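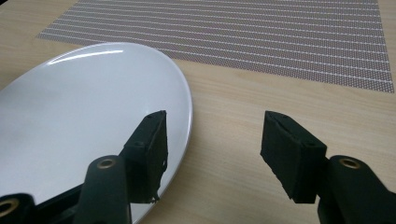

GURNVILLE, May — The table has returned to the centre of domestic life in this town, and with it a question that most households had been content to leave to habit: how a place should be laid when no guests are expected.

The Kravchuk Institute, which has taught household management in Gurnville for 20 years, now devotes a full course of 12 evening classes to the everyday table. Enrolment for the current term stands at 130. The classes are held on Thursday, and the first of them concerns two items only, the placemat and the plate.

Students begin with a woven mat in a quiet colour, greyish mauve with thin white stripes, laid on pale wood. The stripes are of practical use. They give the eye a line to follow, and a mat that has been put down crooked shows itself at once. The institute's handbook asks that the near edge be set parallel to the edge of the table before anything is placed upon it.

White plates are preferred throughout the course. They may be bought singly, they can be matched years later, and they suit almost any cloth. The large oval plate, once kept for the Sunday joint, is taught as a serving piece and stands beside the mat until the food is ready to be passed.

Handling receives equal attention. A plate should be held by its rim and lowered gently, with the far side touching down last. Glossy surfaces show finger marks under evening light, and a dry cloth is kept within reach for a final wipe.

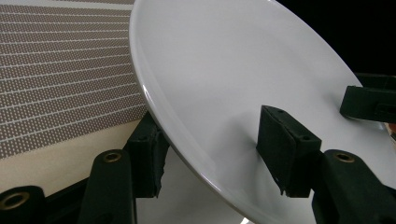 Michalis Lazaridis takes a different view of the matter, and has written to the institute to say so. A family that eats together at a badly laid table, he argues, has done better than one that eats apart at a perfect one, and he would gladly see the handbook shortened by half.

The institute has printed his letter in full in its spring bulletin, which goes to 500 homes. It has not shortened the handbook, although the chapter on folded napkins — long the least popular with students — will be optional from next term. A second course, on storing and stacking tableware in small kitchens, will open in the Tasik Rooms in the autumn.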